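Selling prints through a small gallery — who pays for the framing?

Posted in Arts & Crafts > Selling your work
3,916 views

Yến Vương

Hi all, first time asking so sorry if wrong section. I make linocuts, mostly birds and harbour stuff. A gallery in Simham has said yes to taking a dozen for their December show, which is great, but they want everything framed and glazed and they take 42 per cent. On the sale price, frame included. So I pay for the frame and then they take a cut of the frame as well?? Is that normal. The owner was very nice about it but it was all said over the counter, nothing on paper.

Also they want to know my edition sizes and I have never numbered anything. Some I've printed loads of, some only a few. I print at home in the kitchen, no press, just a spoon. 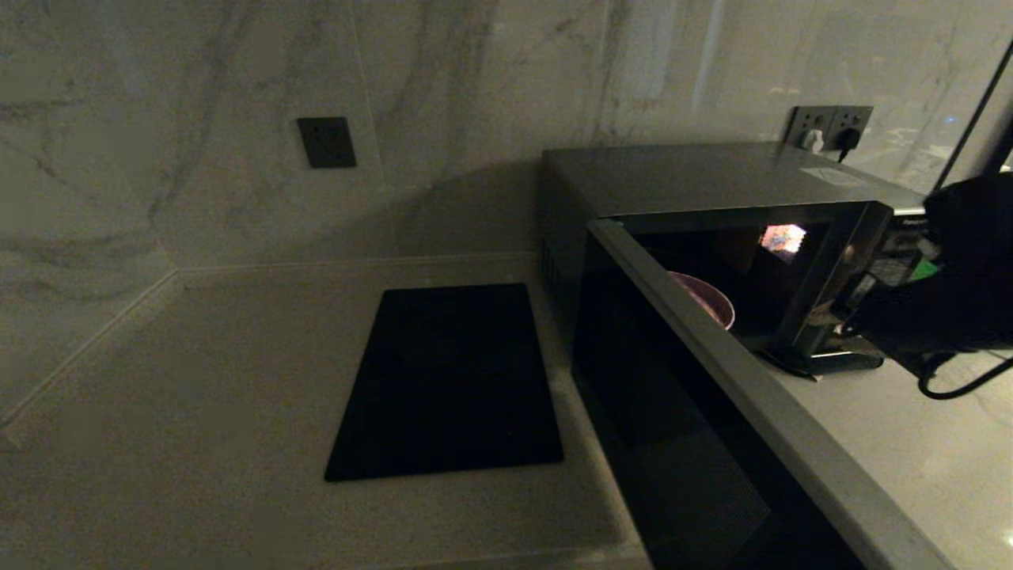 Replies (3)

Flisden

Yes normal. Annoying but normal. Nearly everywhere I've shown takes commission on the whole ticket, frame and all. What you do is work backwards — decide what you need in your hand for the print, add the frame at cost, then divide by 0.58. That's your wall price. If it looks silly then the frame is too dear, not the print too cheap.

Things I would ask before you hand anything over:

Who covers damage and theft while it's on their wall. Get it in writing, even an email will do.
When do they pay. End of the month after sale is fair, longer than that I'd grumble.
Can you leave a few unframed in a browser as well. These outsell my framed ones easily and no frame to pay for.
Who keeps the unsold ones and how soon do you have to collect.

My first year I took 1,973 pounds through one shop and thought I was doing well untill I added up the mouldings. Buy plain frames in one size and cut your mounts to suit. All the same size means you can swap a print that isn't selling. 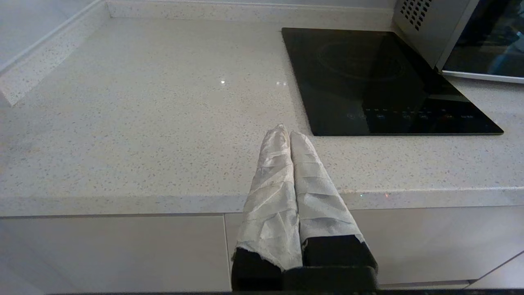

Same goes for the glass. Ordinary glass is fine for a small print, don't let anyone talk you into the fancy non reflective unless the gallery is paying. And take a list with you on delivery day, title, size, price, and get them to sign it. Two copies.

Plastport

ask for 35. worst they can say is no

Tufa

Not much to add on the money, Flisden has covered it, but the numbering matters more than people think so quick go at that.

If you've already sold some unnumbered you can't really go back and call it an edition of 20. Don't. Call those ones open edition, sign them in pencil under the image and leave it there. Price them a bit lower. Perfectly respectable, plenty of galleries sell open editions.

For new blocks — pick the number before you print, write it in a notebook, stick to it. Number goes bottom left, title in the middle, signature right. Pencil, never pen. Artist's proofs are extra, marked A/P, keep those to a small handful or it looks cheeky.

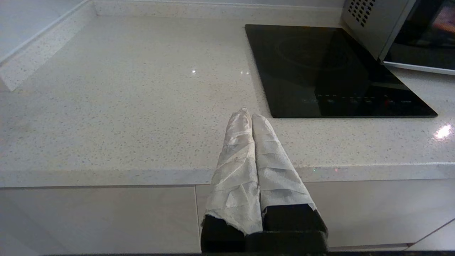
Hand printing with a spoon is fine by the way, say so on the label, buyers like it. What you do need is somewhere smooth and level to work. A polished worktop like a quartz one does nicely for rolling out ink if you tape a sheet of acetate down first, and the bit of shine is handy because you can get your eye down low and see if the ink layer's patchy. Keep the finished prints well away from it though, on a line or a rack, tissue between them only once the ink's properly dry. Oil based can take a week or more in winter so if the show's December I'd be printing now.

Yến Vương

Thankyou both (and Plastport, I did ask, she said 40). Will email her tonight about the damage thing and the browser. Going to call the old ones open edition and do two new blocks with propper numbers.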